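Flallel opens orders for Tendon, a two-arm kit for handling clothes

The kit is sold to laundries, clothing rental firms and teaching labs that want to try out garment handling on a small scale.
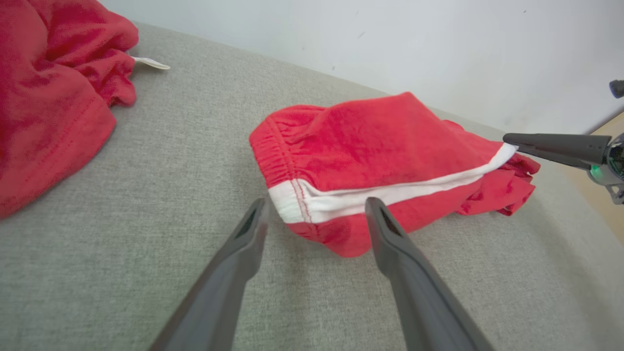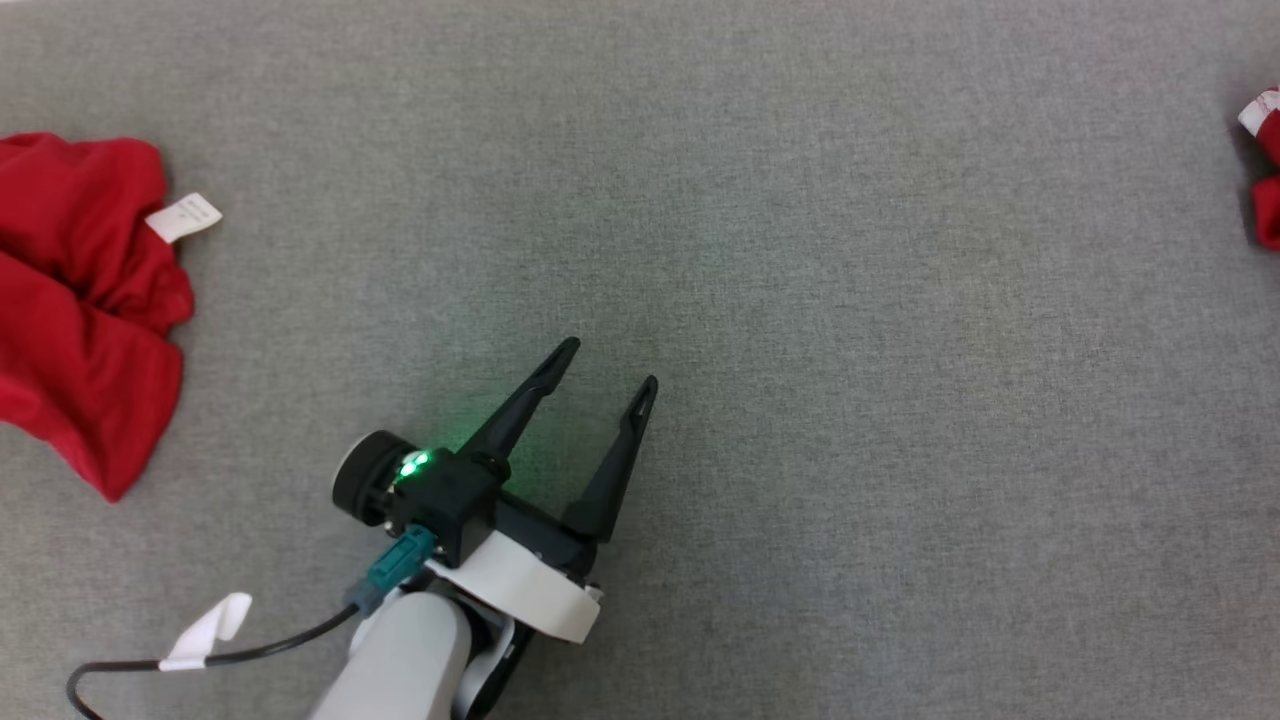
Tendon kit with red garments on a grey surface.

Gronel, 17 January 2023

Flallel has opened orders for Tendon, a bench-sized kit for picking up, spreading and folding clothes. It consists of two arms with two-finger grippers, a controller, a set of small cameras and the Sperling software, which is used to set up jobs and replay them.

Clothes are awkward for machines. A shirt dropped on a table never lands the same way twice, and an edge that was easy to find a moment ago can end up under a fold. Tendon is meant for people who already know this and want equipment they can start working with on the day it arrives.

Each arm can be used alone or as one of a pair. With both in use, one gripper can hold a hem or waistband while the other takes hold further along. The fingers are narrow at the tip so that they can get at a single edge of cloth. They are held on by screws and can be changed with the hex key supplied.

Sperling runs on an ordinary desktop computer. Users can guide the arms by hand to record a job, then trim the recording, join it to others and export the camera footage with it. The version that ships with the kit includes 54 sample jobs, most of them for T-shirts, shorts and towels. Files are saved in open formats and no subscription is needed.

The kit was tried out from November onwards at Flallel's workshop in Gronel, using 514 garments bought second-hand. Knitted cotton in children's and adult sizes made up the largest group. Garments with heavy zips and anything with a lining are not supported in this version.

"Customers kept asking us what surface they should use," said Magnus Rankin, who leads the Tendon project at Flallel. "We tell them to start with whatever they've got, as long as it's flat and the cloth doesn't slide about on it. Plain colours help the cameras. We've also rewritten the section of the manual on cable routing, as the first draft was too short."

Tendon is supplied part-assembled. Setting it up takes almost a day for two people, including calibration of the cameras. A mains supply and a firm bench or stand for the arms are required. Spare fingers, cables and camera mounts can be bought separately.

The first batch is limited to 51 kits. Orders will be filled in the order they are received, and schools and colleges will get a 20 per cent discount on the kit but not on spares. Training at the Gronel workshop can be booked when ordering.

Existing Flallel customers who own a single arm can buy the second arm and the Sperling software as an upgrade. They should have the serial number of their controller to hand when they get in touch.

Enquiries: Flallel sales office, Gronel. The manual and a full parts list are available on request.

Ends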